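Chapter 4
Teaching by Hand: Demonstrations Without a Robot

Suppose you want a robot to sweep a kitchen floor. You could write out every joint angle, and you'd still be at it next August. Or you could pick up a gripper yourself, do the job, and let the machine learn from what the gripper saw. That second idea is the heart of this chapter, and I still get a thrill out of it every time I teach it!

The method we follow is the one Trudy Stubbs used in the Ovura study. Her team recorded 336 demonstrations of household chores using hand-held grippers with a camera on board, and no robot arm was needed at that stage. The camera travels with the fingers, so the view the learner trains on is very close to the view it will have later on an arm. Notice how the finger pads and the tool they hold, a dustpan gripped by its wooden handle, stay large and central while the room behind is free to change.

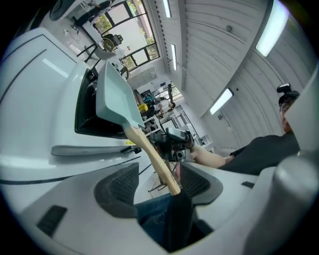
4.1 What the camera at the wrist sees

We begin with viewpoint. A camera fixed to the wall gives you the whole room, but hands and tools block each other all the time (try filming yourself tying a shoelace). A wrist view trades that wide picture for detail right at the point of contact. In Section 4.2 we'll work out what that trade costs, using the Pearce recordings, and colour calibration comes after that.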